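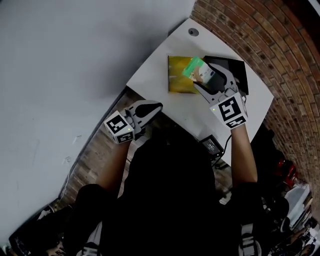 ## Item 4: Neton Library lease

Ms. Brabec presented the renewal terms. Rent increases to $1,348 per month, and the landlord retains responsibility for the roof.

Ms. Sönmez asked whether the 19 parking spaces remain included. Ms. Brabec confirmed that they do.

**Motion** (Sönmez): to approve the renewal as presented. Seconded and carried.

## Item 5: Reading room hours

Deferred to December.

Meeting adjourned at 8:10 p.m.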